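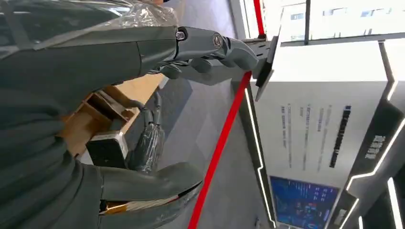
The white display kiosk and red barrier line at Baltside.

PRINDEL, 2023-07-08: Baltside is getting its front hall ready for "Sternum," the biggest show we have put on in this building, and we can't wait to open the doors! The hall covers 1,422 square feet, and for most of June it was full of ladders and paint cans. Now the display furniture is going in.

A white kiosk will greet people as they come in, set off by a red barrier so the line has somewhere to go. The light wooden shelving with open compartments stays out on the floor with everything else. We like how the pale wood sits with the light gray floor, and it leaves the walls free for the drawings.

"I keep walking in just to look at it," said Diarmuid Daly, who is running the installation for Baltside. "We've been moving pieces around on paper since the winter, and now you can stand there and see where people are going to turn."
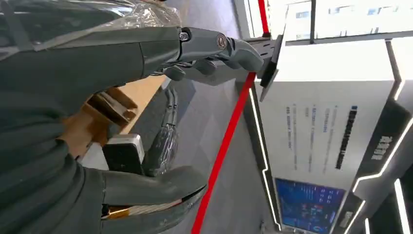
2 min read

Setup is still under way, with an open cardboard box by the light tan wooden tabletop and a bright window letting in the day. Daly's crew has been keeping the smaller cardboard pieces for the trip home, as the show moves on after its run here.

"Sternum" brings together 49 drawings and prints on the theme of breath and the chest, many of them on loan from private homes in Prindel. The layout is by Zarei, the design studio that also planned our reading corner, and we are thrilled to be working with them again.

Visits will be in small groups, with 68 places each afternoon. Entry is free for children and for anyone who lent a work, and $3 for everybody else. Strollers and wheelchairs can use the side door, which opens straight into the hall.

Places can be booked at the Baltside front desk or by phone. School groups should call ahead and ask for Diarmuid Daly.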